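Sunday at the Oltance open house

I almost didn't go. It was one of those gray June Sundays when the couch looks pretty good, and the Oltance building is out past the ring road where the bus only comes twice an hour. But my neighbor's kid had been talking about robots all week, so I put on decent shoes and went, and I'm glad I did!

You sign in at a folding table, get a sticker with your first name on it, and then you're pretty much free to wander. The first hall is the showy stuff. There was an arm stacking crates (fast, loud, big crowd) and a squat little cart called Mushi that follows you around if you're carrying its tag. Mushi got stuck on a floor mat while I was there and a lady with a stroller gave it a push. I have no idea if that was allowed.

The part I'd come for was upstairs, though. Oltance has a project called Gostum, where people do everyday chores with hand-held grippers and the recordings go toward teaching a robot to do the same chores. Jolien Jacobs ran the talk, and she was great - quick, funny, and happy to be interrupted. She said they have 2150 recordings so far and that she's personally sick of at least half of them.

What got me is how much of it happens in regular homes. I'd pictured a white lab with a robot in a glass box. Jolien said a lab table teaches you about lab tables, and what they want is bedrooms and kitchens, with soft things and patterned things and curtains in the background. You squeeze the handle, the jaws close, and you go pick up whatever needs picking up.
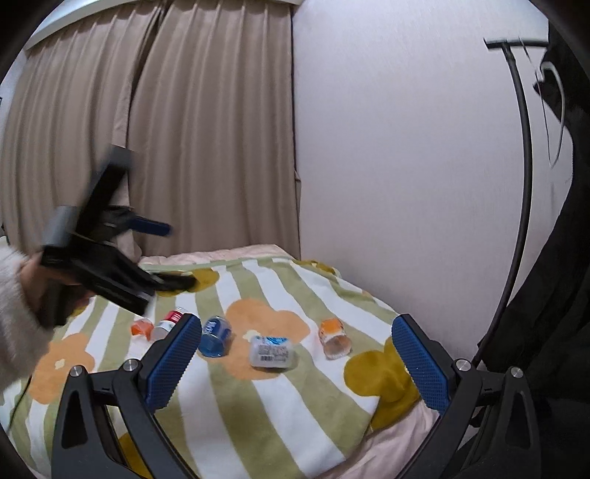 Then we got to try it ourselves, 20 people to a group, one gripper for each hand. I figured I'd be a natural. I was terrible! The jaws don't bend the way your fingers do, so you have to bring your whole wrist around, and small light things roll off just as you get there. Soft surfaces are worse than hard ones, too, because whatever you're reaching for sinks in a little. A boy of maybe nine, standing next to me, cleared his tray before I'd moved two pieces.

I asked Jolien how long it takes to get good. She said most people stop thinking about their hands by the second afternoon, and that her forearms still get sore.

Lunch was a sandwich from the cafeteria, over 80 minutes in line if you count the time I left and came back. Skip it and bring your own. The Plorimis booth by the stairs had free coffee, which I found out on my way to the bus.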